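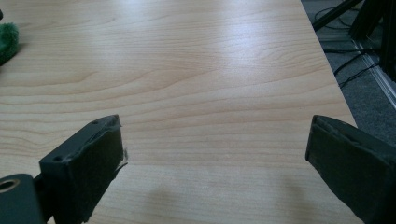
Ulstead Shared Workshop
Gripper build group – minutes of the meeting held on Sat 25 March

Present: seven members. Apologies from two. The meeting opened once the heating had been switched on.

1. Minutes of the last meeting
Agreed, with one correction. Under item 4 the screws for the finger mounts should read M3, and the list pinned by the printer has been changed to match.

2. Finger pads
The pad on the left finger is coming away at one side and the edge has frayed. The right one shows some wear but is holding. Two members thought the finger should have been cleaned with alcohol before the pad went on; a third said it was and that the tape is poor. No agreement on this. It was decided to take both pads off and fit new ones at the same time, so that the grip is even on the two sides.

Choice of material was discussed again. Thin rubber sheet grips well but picks up dust. Foam tape is kinder to soft things and wears out sooner. One sheet of each to be bought, and each to be tried on a full set of lifts before anything is settled.
Action: pads to be ordered from Portela, spend not to go over 30 pounds.

3. Finger shape
The squared tips are good on boxes and blocks and poor on anything flat. A member brought a drawing with a thinner tip and a longer slope behind it. The group liked it but asked for the two holes in the top face to stay where they are, as the present bracket is to be kept. One pair to be printed in the grey filament already on the shelf – no new reel to be opened for a trial part.
Action: print one pair and bring them to the next meeting.

4. Hand trials
The aim is still 200 pick-ups with the hand-held tool before any of it goes on the arm. So far 60 have been written up. The log sheet has been filled in differently by different people, and it was agreed that a drop is a drop even if the item lands upright. Slips inside the fingers go in the next column along.

Soft items remain the hardest. Members asked for more of these in the box and fewer wooden blocks. Anyone with odd bits of felt, old gloves or small cushions to bring them in, clean please.

5. Table and lighting
The pale table top throws back a good deal of glare from the lamps above. Turning the table was suggested, also a plain cloth. A cloth moves when the fingers touch it, and one member was firmly against it for that reason. Matt sticky-back film to be tried on one half of the top only, so the two can be compared. The film must peel off again without leaving glue, since the table goes back to the sewing group on weekday evenings.

6. Cables
There are loose black cables on the carpet past the end of the table. They are to be gathered up and run along the wall before the next session, with a cover strip where people walk through. This was raised last time and not done. Whoever opens up is to check it before anything is plugged in.
Action: cover strip and ties, from petty cash.

7. Name
The build is still down as "the gripper" on the booking sheet, which gets it mixed up with the bench vice course. Ustinent and Nukelia were put forward. Nukelia carried, four votes to three. The booking sheet to be altered.

8. Any other business
The small drill is missing its chuck key. Please look in your bags.
A request to let under-16s try the hand tool at the open afternoon was agreed, with an adult at the table throughout and the arm switched off at the wall.
The offer of a second-hand power supply was turned down until somebody has tested it.

9. Next meeting
Same place, two weeks from today. The new fingers and the pads to be taken as the first item. The room is booked for 60 minutes only, so papers should be read beforehand.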